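I have been putting off cleaning my old desktop processor for so long that the fan started sounding like a leaf blower every time I opened more than a few browser tabs. So when the Jivari Chip Care Kit went on sale I finally caved and bought it, and I've now had it long enough (and used it on enough old computers) to have opinions. Lots of them!

First, what you get. There's a bottle of cleaning fluid, a stack of lint-free wipes, a little tube of thermal paste, a plastic spreader, and a padded tray with a lid for parking the chip while you deal with the cooler. It all comes in a zip pouch that is a little too small, so once you've opened the wipes you will never, ever get everything back in there. I gave up and moved mine to a sandwich bag.

The fluid is the star of the show. I'd been using plain rubbing alcohol and coffee filters for years, which works fine, but it takes a lot of scrubbing when the paste has baked on and gone crusty. With this stuff you put a few drops on the wipe, lay it on the metal lid, go make a sandwich, and when you come back most of the gunk lifts off in one swipe. My oldest machine hadn't been opened since I bought it used from a shop called Zernus, and the paste in there was basically chalk. It took 6 wipes and some muttering. The newer one needed 3.

It does smell, by the way. Sort of orange peel mixed with nail salon. Open a window if that bothers you.
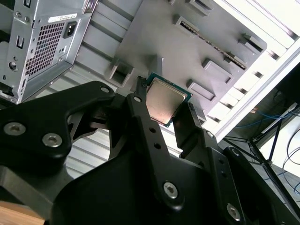
By the Imdale Workbench reviewer
Home PC tinkerer and gadget tester
Wed 3 October

Handling is where people get nervous, and I get it, a processor is a small thing to have so much money riding on. Go for the thin edges and leave the flat faces alone. The silver lid can take some rubbing, but finger grease on it means you get to clean it all over again, and the underside is where you really don't want to be poking around. The instructions in the kit cover this in one tiny sentence next to the recycling symbol. I'd have put it on the front in giant letters.

One thing I want to say about looks, because I fussed over this way too much: a lid doesn't have to come up like a mirror. That slightly brushed metal catches the light unevenly, so it can look warm and pinkish from one side and plain silver from the other, and a darker smudge can make you think you've missed a spot. On my own chips I went after a faint mark for ages before I tilted the thing under a lamp and decided to leave it be. If the wipe comes away clean, stop wiping. You're done.

Now the paste. It's fine! It's gray, it spreads, it stays where you put it. The tube holds enough for a handful of regular desktop chips if you aren't heavy-handed (I am heavy-handed). The spreader is the one piece I'd throw out, though. It's stiff, it leaves ridges, and it flicked a blob of paste onto my sleeve that is still there after several washes. I went back to putting a pea-sized dot in the middle and letting the cooler squash it flat, and that's been my method ever since.

The tray is better than I expected. The foam has a square cutout that grips the chip gently around the sides, and the lid snaps shut with a good firm click. I carried a spare processor across town in it to a friend's place and didn't worry once. My only complaint is that the cutout is cut for one size, so an older, smaller chip I tried slid around in there like a pea on a plate.

Price-wise, I paid less than I would for a decent pizza, and the refill wipes are cheap if you get the big box of 133 (strange number, I know). I also own the Şimşekoğlu cleaner, which costs more and comes in a much nicer bottle, and side by side on two equally grubby coolers I couldn't tell much difference except that the Jivari one took a minute longer to dry.

Did it fix my leaf blower? Mostly, yes. The fan is a lot calmer now, though I blew a truly embarrassing amount of dust out of the cooler the same afternoon, so I can't give the kit all the credit.

I'd buy it again for the fluid and the tray. If you already have good paste at home, look for the smaller set without the tube, and skip the spreader whichever one you get.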